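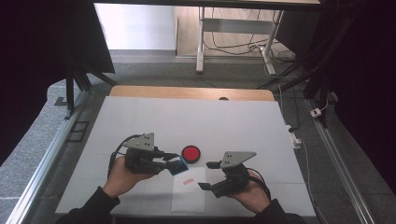 Filed under: Reviews > Club Gear > Handheld Grippers

Our robotics club spent most of last semester arguing over what to buy with the equipment money, and I was on the losing side (I wanted a second laser cutter). What we got was a pair of Mistus handheld grippers, and I've now lived with them for a whole term of after-school sessions, so I guess I'm the one who gets to write them up!

Quick background if you haven't used this kind of thing. You hold one in each hand, you do a small job with the fingers, and the recordings go toward training an arm to do the same job later. Our students are mostly sophomores and juniors, and the team is getting ready for the tabletop round of the Clirklow Challenge, where everything happens on a flat board and the pieces are small and annoying. Cards, caps, pegs, that sort of thing.

Setup took us one long afternoon, and I'd put most of that down to the manual. The manual is bad. It jumps from unpacking to calibration with a single page in between, and the diagram on that page shows the older model with the plate on the other way around. We got through it by having one kid read out loud while two others tried things. Once we'd done the calibration properly we only had to repeat it when somebody dropped one, so, twice.

Now the good part. They're fun. I didn't expect to say that about a piece of data equipment, but the first time you pick up something thin with those black fingers, you want to do it again right away. Cards are the real test in my opinion. A block is easy, you just close on it, but a little card has to be caught by one edge and kept from swinging around, and the Mistus does that better than the kit we borrowed from the Arkeletti summer program. On that one the jaws met at the tips and left a gap farther back, so thin stuff slid right out. These stay parallel all the way in.

Opening range is generous too. You can go from a card to something chunky without changing fingers, and the students with smaller hands had no trouble working the full travel. One of them did say it made her thumb sore after a long stretch, and I felt the same in my right hand, so we switched to turns of 36 demonstrations each. That's a comfortable number. At 60 people got sloppy and we ended up throwing out a lot of the last ones anyway.

Cables, though. Each gripper has its own black cable coming off it, and I never really stopped noticing mine. If you let it hang it pulls a tiny bit toward the floor, and if you loop it up over your wrist it's fine until you turn your hand, and then it's in the way of your sleeve. We tried tape and we tried hair ties. The hair ties won. A cordless version would be my number one request, even with the extra weight of a battery.

Weight is okay as it stands — you feel the motor end more than the finger end, so the tips want to drift up when you relax. Short people at a tall table will hate it. We swapped to a lower table in the second month and the complaints stopped.

The software is plain but it works. It names the files by time of day, which I found confusing until we started keeping a paper log, and it can't delete a bad take in the middle of a session (you mark it and clean up afterward). Exporting took one click. By the end of term we had 312 usable demonstrations of our main card task, a long way short of the 1,000 we'd bragged about in the funding request, but the arm is picking up cards with them and the kids can hardly stand how cool that is.

A few smaller gripes. The finger pads mark up quickly and the spares come only in packs of four. The carry case has foam cut for the grippers and no space at all for the cables, so ours go in a grocery bag. And support at Mistus answered my first email the same evening and my second one after three weeks, so who knows.

Would I buy them again? Yeah, for a club with at least a handful of kids who'll stick with it. If your group is brand new I'd start with the Tôn starter kit, which is a single gripper with a much better manual, and see whether anybody likes doing the same move over and over. Some really don't. We lost two students to the drone team over exactly that — and got one back in time for regionals.

Four stars out of five. I took the star off for the manual and the case. If they fix the cable thing I'll come back and change the rating.

Print this review | E-mail to a friend

Contact us | Copyright Club Gear Reviews, all rights reserved | Back to top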